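The Clulwood Cell
3/16/19
By Young-sook Ryu

The Directorate of Maintenance at Clulwood required that every cell be signed for by one officer, and in April of her second year that officer became Maren. The appointment was made by memorandum. It stated that the officer would hold the key to Cell Vista, would keep its book, and would not alter its settings without an entry in her own hand.

The book had been kept before her by Robles, who had retired to the coast and left no forwarding number. His handwriting was small and upright. He recorded the torque on each wrist bolt, the colour of the grease, and the condition of the fingers, which he called the hands. Left hand true. Right hand true. Where a finger had split along a rib he wrote the word relieved, as one would of a sentry, and drew a line beneath it.

Maren did not write in that manner. She had been trained at Urkier, where entries were made in codes, and for the first month she made them in codes. The cell gave no trouble. At the close of each shift she wiped the tabletop, ran the two arms out to their marks, brought them home again, and signed.

The fault presented itself at the start of winter. The left arm began to close early. It was a matter of 2 millimetres, which the standing orders permitted, but the orders had been written for cartons and the cell had since been given smaller goods. Bottles were tipped before they were held. Maren changed the finger pads and recorded the change. She bled the line, reseated the cable at the wrist, and had the controller restored from the copy held in the office. The arm continued to close early.

She applied to the Directorate for a replacement. The Directorate replied that the unit had been rated for 2000 hours between overhauls, that it had completed roughly 200, and that the application was declined. The officer was referred to the cell book.

She had read the cell book. She read it again that evening, at the desk beside the cell, from the first page, with the lamp drawn down. Robles had met the same fault in his third winter. He had not given it a code. The left hand is being hurried, he wrote. The table is lower at the join in cold weather and the hand believes it has arrived. Teach it again from the cold table. Do not teach it in the afternoon.

Maren came in before the heating the next morning and unlocked the cell in her coat. She placed the grey cup and the yellow cup toward the far side, as the procedure for small goods directed, with the black cans in the yellow one, and stood the bottle with the red cap in front of the left hand. 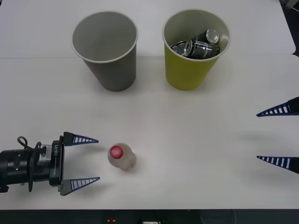
She released the brake and moved the arm by its wrist, a little at a time, as she had been shown at Urkier and had not done since. She stored the point. She moved it forward and stored the next. The metal was very cold and she stopped once to put on her gloves. When the last point had been taken she closed the guard, stepped behind the line and gave the command to run.

The hand went out, waited, and closed. The bottle was lifted upright.

She ran the sequence until the heating came on, and then, in accordance with the memorandum, she opened the book. She wrote the hour and the temperature of the room. She entered the code for a taught position, considered it, and left it standing. On the line below she wrote: Left hand true.

The right hand was due for inspection at noon. She took off her coat and went to find the torque wrench.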